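Prillden

Market town and former paper-making centre on the River Gasser
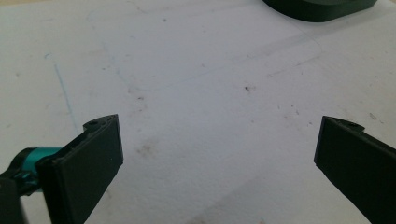
Photo: Jastport District Archive, reproduced with permission

Prillden is a small market town on the River Gasser, upstream of the port of Jastport. It is known mainly for the making of paper by hand and later by machine, a trade that shaped the lower part of the town and gave work to most of its families until the last mill closed. The town stands 88 metres above sea level at the market cross. The parish also takes in the hamlet of Lulonent, on the opposite bank.

Name

The first part of the name is usually taken to be a word for a small stream or trickle, and the second means a valley. Older maps give Prilden, Prylden and Prildene. The present spelling was used by the turnpike trust on its milestones and became fixed after the railway company copied it on to the station boards. Local people often drop the final syllable in speech.

Geography

The town is built on two levels. The upper town, with the church, the market place and the grammar school building, lies on a shelf of limestone. The lower town, called the Bottoms, follows the river and the mill leat. A steep cobbled lane, Ragman's Rise, joins the two. The slope is too sharp for carts, and heavy goods were taken round by Lulonent bridge until a new road was cut behind the tannery.

Several springs come out at the foot of the limestone. Their water is hard but very clear, and it stays at much the same temperature all year. Paper makers valued it above river water, which carried peat after rain and gave the sheets a brown tinge. The springs were piped to the mills in lead and later in iron. One of them, Cold Ann, still feeds a trough beside the bus shelter.

Early history

Prillden is first recorded in 1358, when the right to hold a weekly market was granted to the lord of the manor. The same document mentions a corn mill and a fishery. The market dealt in wool, cheese and hides. It was always a small one, and traders from Jastport complained more than once that the tolls were set too high for the amount of business done.

The church dates mostly from the following century. Its tower was left unfinished and was given a low tiled cap, which remains. The nave roof was replaced after a fire that began in the thatch of a neighbouring barn.

Paper making

The corn mill was turned over to paper after a run of poor harvests. Rags were brought up the river from Jastport by barge, sorted by women and children in a long shed, and cut up against fixed blades. They were then left in damp heaps to soften, beaten to a pulp under water-driven hammers, and mixed with spring water in a wooden vat.

The vatman dipped a wire mould into the pulp, lifted it level and shook it as it drained. A second worker, the coucher, turned the wet sheet out on to a piece of felt. When enough sheets and felts had been stacked, the pile was pressed. The sheets were parted from the felts, pressed again without them, and hung over ropes in the drying loft, where slatted shutters could be opened or closed to suit the weather. Writing paper was then dipped in a size made from boiled hide scraps, supplied by the tannery next door.

Three qualities were sold. Fine was a white writing paper made from linen. Second was a greyer sheet used for accounts and cheap printing. Brown was made from rope and sacking and went to grocers and ironmongers. The mill also made a heavy drawing paper with a slightly rough surface. This was pressed only once and was not polished, so that it would hold chalk and wash.

Local custom measured paper by the long bundle of 1000 sheets, a unit not used elsewhere on the river. Buyers from outside found it a nuisance, and the mill's printed price lists had to carry a table converting it into reams. The long bundle was dropped when machine-made paper in rolls took over.

A second mill was built downstream at Lulonent, and for two generations the two were rivals. They fought a long court case over the height of a weir. The Prillden owners won but were left short of money, and both mills passed into the hands of the same company. It installed a steam-driven machine at Lulonent and kept the older site for finishing and packing.

Wood pulp came in by rail and replaced rags for most grades. Handmade paper continued in one vat, mainly for ledgers and legal forms. The finishing house was the last part of the works to close. Its machinery was sold for scrap, apart from a pair of glazing rolls kept by the town museum.

Finishes

The terms used in the Prillden finishing house were passed on to the smaller stationery firms that followed it, and some are still heard in the district.

Loft: dried paper with no further treatment, dull and a little uneven to the touch.

Dead flat: pressed between boards overnight, smooth but without shine.

Plate: passed through rolls between sheets of metal, giving a light polish.

High plate: passed through several times, used for visiting cards.

Sheets with marks or specks were set aside as retree, and badly damaged ones as broke. Broke went back to the vat. Retree was sold at a lower price to schools, and the grammar school used little else.

Later history

The railway station closed to passengers some years before the finishing house. The line is now a footpath as far as Jastport. The Bottoms was flooded repeatedly after the weir fell out of repair, and several rows of mill cottages were pulled down. The weir was later rebuilt with a fish pass. Housing has since been added on the north side of the upper town, on land that was once allotments.

Employment is now mostly in Jastport. Within the town there are a joinery works, a dairy depot and a few small workshops in the former rag shed. The drying loft was turned into flats, and its shutters were replaced with fixed glass.

Buildings

The market cross has a medieval base and a much later shaft. The Long Shed, where rags were sorted, is the oldest surviving mill building and has stone floors worn into hollows along the line of the benches. Coucher's Row is a terrace of brick cottages with unusually wide doors. Lulonent bridge has five arches, the middle one rebuilt in a different stone.

The museum occupies the old weighing house. It holds moulds, felts, sample books and the weir case papers, and is open in the summer months.

Customs

Felt Day is held in June. It began as the day on which worn felts were taken out of use and given to the workers, who made them into slippers and saddle pads. The present event has a procession down Ragman's Rise, a stall market and a raft race, which starts above the weir when the river is low enough.

See also

Jastport
Lulonent
River Gasser
Rag paper

Page last changed December 24, 2018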